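So this is our write-up for Multisdale, the rover we inherited from last year's class. My half of the project was upkeep – cleaning it, checking the bolts and getting the drive settings right for open dirt. 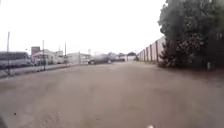 *Project report, Paquette robotics class – written by the upkeep half of the team*

The yard is flat, packed dirt with a long fence down each side, so it's a nice place to set up steering! I start with the speed limit at 500, go up to 1000, and only try 2000 once it holds a straight line. Afterward I brush out the wheel hubs (dust gets everywhere) and go over all 13 bolts with the small wrench. Two still need thread glue.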